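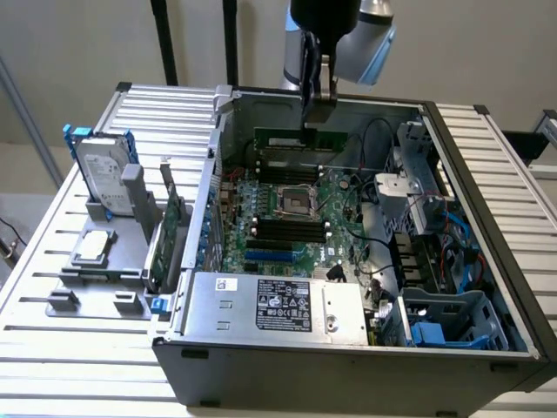

Photo: Ataberk Toprak / Heydari collection

The Drerkstead Computer Fair was a monthly market for second-hand computers and parts, held in the former corn hall at Drerkstead. It was started by members of the Milance User Group and ran on the first Monday of each month, closing at 9 pm. Entry cost 2 pounds, and children went in free.

Traders rented tables by the foot. Early fairs dealt mainly in home computers, tapes and printer ribbons, but by 2000 most of the trade was in parts for desktop PCs. Memory was sold by the stick from foam trays, and prices were chalked up at the door. The best attended fair drew 697 paying visitors -- a record for the hall, which had no heating in the upper gallery.

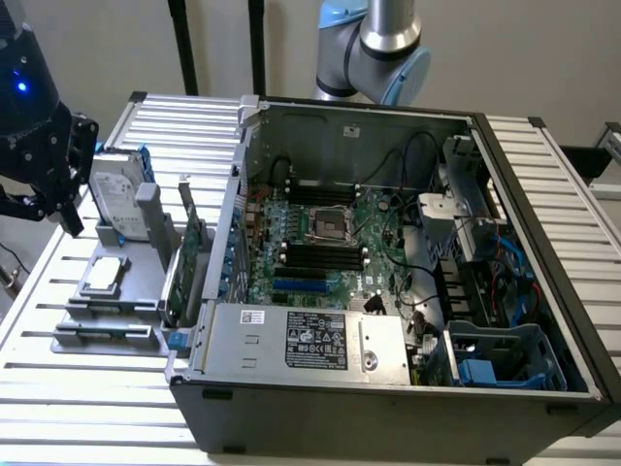 Bare cases and part-built machines made up a large share of sales in the later years. Zitska, a local dealer, sold them under the name "starters", with the board fitted and the rest left to the buyer. A typical starter had an empty processor socket like the one near the middle of the green motherboard shown, with its metal frame and lever in place. Buyers then went round the other tables for a chip and memory to suit.

Trade fell as online auctions grew, and the number of stallholders dropped to 13. The fair moved to a school gym for its last two seasons. Its printed price lists are kept at Drerkstead library.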